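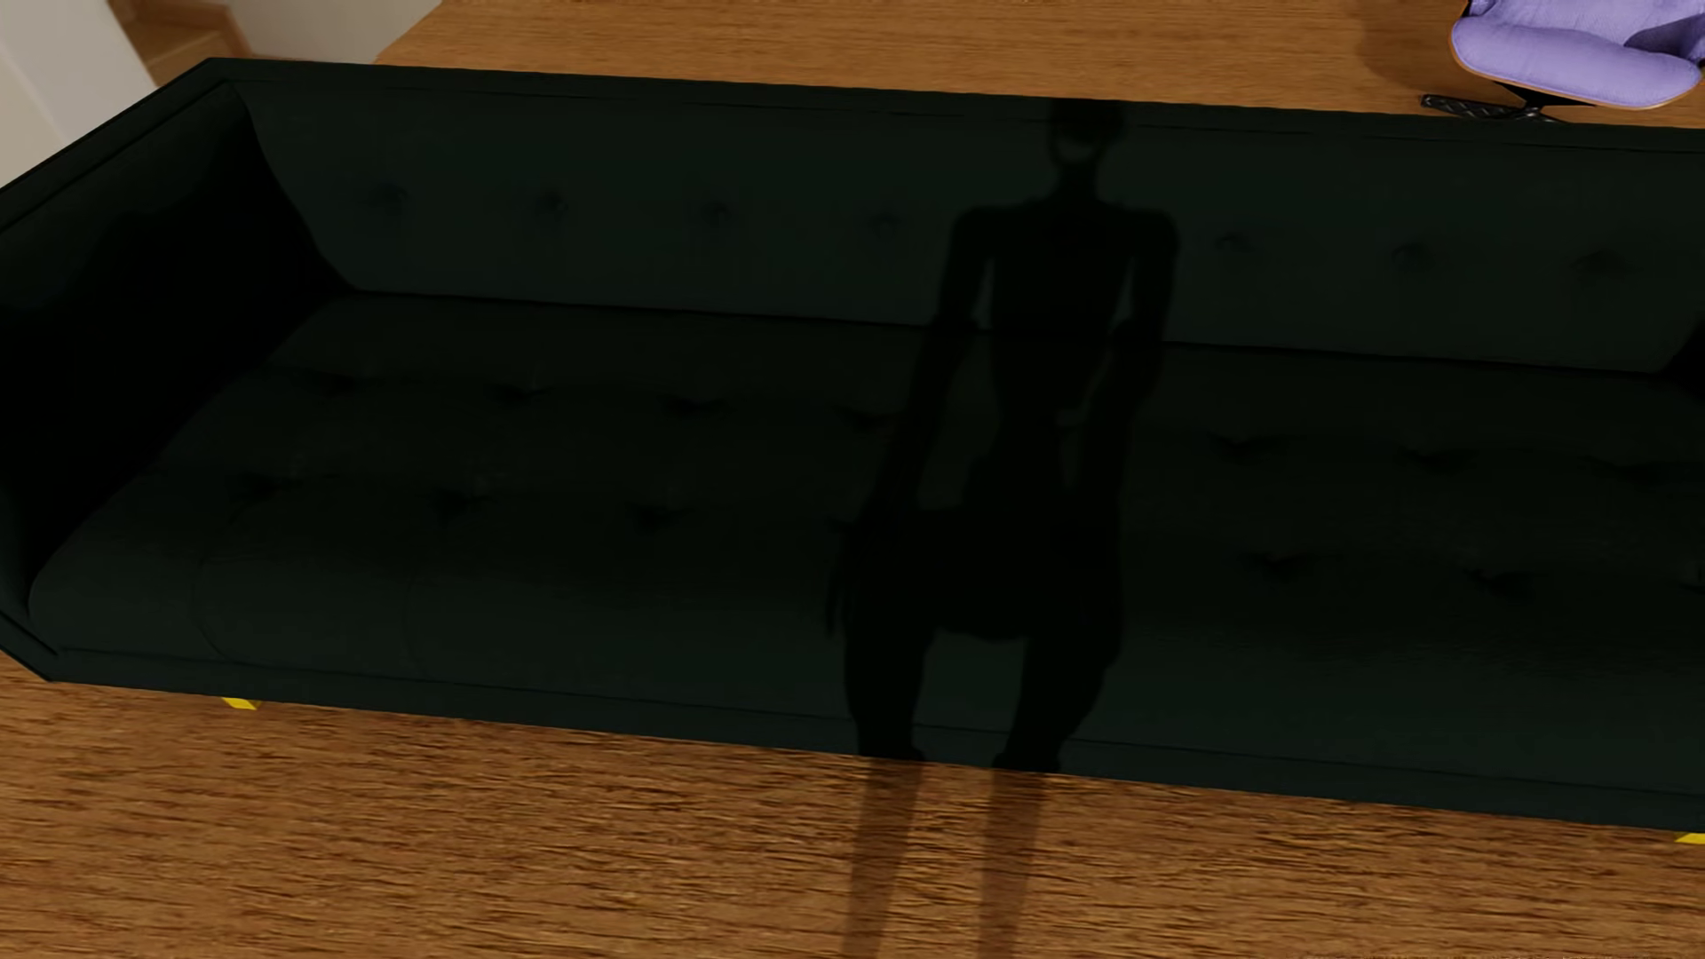

Dark green sofa with a button-tufted back.

Stone in the Bathroom: Tips From a Reformed Vinegar User

My first marble vanity top lasted one weekend before I ruined a patch of it. I had read somewhere that vinegar cleans everything, and it does clean marble, in the sense that it removes the top layer of the marble. The dull spot by the left faucet is still there. I keep a soap dish on it.

Find out what you own

Marble, limestone and travertine all react to acid. Granite mostly doesn't, though its sealer can suffer. If you inherited your bathroom from the previous owners and have no paperwork, put a drop of lemon juice somewhere hidden, such as under the overhang at the back. Wait a minute and wipe it off. If it leaves a dull mark, you have a calcium-based stone and should put the lemon back in the kitchen.

Everyday cleaning

Warm water, a few drops of plain dish soap, soft cloth. Rinse, then dry with a second cloth. The drying is the part everyone skips, me included, and it's why the area around the drain looks like a map of a salt lake. Hard water leaves minerals behind every time a puddle dries on its own.

A squeegee on the shower wall takes 18 seconds. I timed it to win an argument with my sister-in-law Marilou, who had claimed it took "all morning."

Does it need sealing?

Pour a spoonful of water on the stone and leave it for ten minutes. Beads still sitting there mean you're fine. A dark patch means the water is going in, and so will your mouthwash.

Sealing is dull work but not hard. Clean the surface, let it dry overnight, wipe the sealer on, and take off every bit of the extra before it hazes. Read the can for the timing. I didn't, and spent a Saturday buffing a sticky film off a surface the size of a card table. Open a window too.

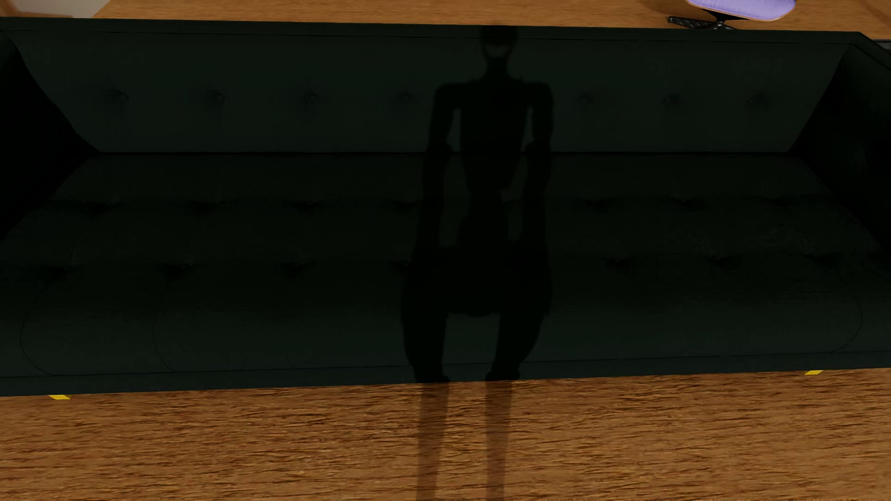 Polished stone usually soaks up less than honed stone, so test both if you have both. The floor and the vanity may have come from the same quarry and still want different treatment.

Rust rings and other souvenirs

Shaving cream cans leave rust rings. Move the can to a plastic tray before it happens. Once it has, try a poultice made for rust on stone, spread it thick, cover it with plastic wrap and leave it for as long as the package says. You may need two rounds. Old rings sometimes stay put, and then you'll want a soap dish like mine.

For oily stains (hair products, bath oil, the massage candle somebody gave you), mix baking soda and water to a paste like peanut butter. Cover, leave a day, lift off with a plastic scraper and rinse.

Etching, meaning the dull spots from acid, isn't a stain and won't come out with any amount of paste. Light etching can be worked down with a marble polishing powder. For anything you can feel with a fingernail, call someone. I was quoted $257 for my spot by the faucet, and that is how I came to be so fond of the soap dish.

Things to keep off the stone

Vinegar and lemon, obviously
Toilet bowl cleaner, including the drips on the way to the toilet
Powdered scrubs
The rough side of the sponge
Perfume and nail polish remover
Hair dye, unless you were planning to change the color of the vanity as well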